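Como testar se uma garra dá conta da louça do café (antes de sonhar com um robô na cozinha)

Janeiro de 2026

Toda semana alguém me escreve perguntando se já dá para comprar um robô que arrume a cozinha. Minha resposta curta: ainda não, pelo menos não um que eu deixasse sozinho com as minhas xícaras. Mas dá para descobrir bastante coisa em casa, numa mesa pequena, com duas garras de mão e um pouco de paciência!

Eu uso as garras porque elas tiram da conta a parte cara. Quem mexe o braço sou eu, e sobra só a pergunta que interessa: dois dedos conseguem pegar isto ou não?

O que separar

Uma tigela pequena, uma xícara com alça, uma esponja, uns pauzinhos de madeira e um organizador com divisórias. Nada de copo fino no começo (eu comecei com copo fino, não recomendo).

Passo 1. Espalhe tudo com folga. Quatro dedos de distância entre as peças já ajudam muito.

Passo 2. Escolha uma tarefa só. "Arrumar a mesa" é vago demais; "levar a tigela para o outro lado" já serve.

Passo 3. Ligue o cronômetro e repita 16 vezes, sempre com a mesma arrumação inicial. Anote cada tentativa, inclusive as feias. No meu caderno, que apelidei de Keneo, a planilha de tigelas já passou das 22 páginas — e eu ainda erro.

Passo 4. Pegue a tigela pela borda, com uma ponta por dentro e a outra por fora. Feche devagar. A outra mão fica aberta, perto, pronta para ajudar.

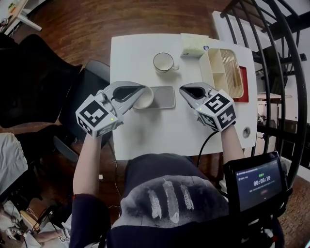 Garra esquerda na borda da tigela, direita ainda aberta, cronômetro em 00:00:10.

Passo 5. Troque de objeto. A esponja perdoa quase tudo, a xícara depende da alça, e os pauzinhos são um capítulo à parte: pegar um só no meio do monte me tira do sério.

E a máquina, consegue?

Pegar uma tigela num lugar conhecido, eu apostaria que sim. Uma pia cheia, com talher embaixo de prato e tudo escorregando, aí já não ponho meu dinheiro. Se você, com dois olhos e anos de prática, sofre para tirar um pauzinho do organizador usando a garra, dê um desconto para o robô.

Em março quero repetir tudo com talheres de metal. Se alguém tentar antes, me conte nos comentários qual peça deu mais trabalho!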